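Cahier d'atelier, juillet 2021
Trarville, local du fond

Repris le cahier après une interruption que je qualifierai de stratégique. La dernière entrée date de janvier et se termine par « à suivre demain ».

Sujet du moment : le bruit. Helmi Lahtinen prétend que la pièce est invivable au-delà de deux heures, Niilo Hirvonen n'entend rien, mais Niilo écoute du métal finlandais au casque depuis l'adolescence et son témoignage est à pondérer.

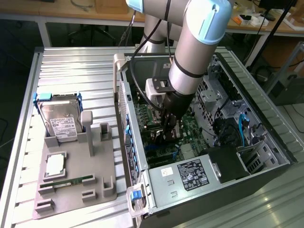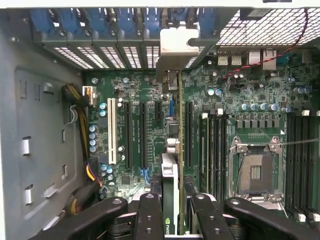
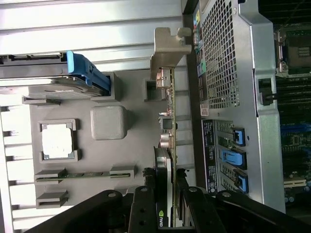
Tour ouverte, trois vues de l'intérieur.

Revenons au bruit. Premier relevé au sonomètre, porte fermée : un bourdonnement continu dans le grave, plus une bosse très nette à 2 000 Hz. Le grave, c'est la ventilation du bâtiment, qui relève du propriétaire, donc de l'éternité. La bosse est à nous.

Suspects, par ordre d'antipathie :
– le néon au-dessus de l'évier. Éteint : aucune différence. Dommage, je comptais sur lui.
– le frigo Karppinen. Il claque au démarrage et tremble à l'arrêt, mais il ne siffle pas.
– la grille de reprise d'air côté couloir. Un carton plaqué dessus et la bosse disparaît. Carton retiré, elle revient.

C'est donc la grille. Les lamelles sont tordues sur un bon tiers et l'air y siffle comme dans une bouteille. Helmi avait désigné cette grille dès le début et me l'a rappelé avec beaucoup de retenue, par écrit, en copie à Niilo.

Essai au ruban de mousse Arow, 15 mm, collé derrière les lamelles. Le sifflement baisse, la colle aussi : le ruban pendait dans le conduit au retour de la pause. Refait avec des colliers. C'est laid et ça tient pour l'instant.

Côté panneaux absorbants, le devis de Brirkach est arrivé : 2 000 euros hors pose, pour le seul mur du fond. Niilo propose des rideaux lourds. Helmi propose que Niilo les couse. Le débat reste ouvert.

À faire :
– redresser les lamelles à la pince plate, grille démontée
– refaire le relevé à la même place (croix au scotch par terre, NE PAS l'enlever en balayant)
– demander à Brirkach le prix de 2 panneaux seulement
– rendre le sonomètre, déjà réclamé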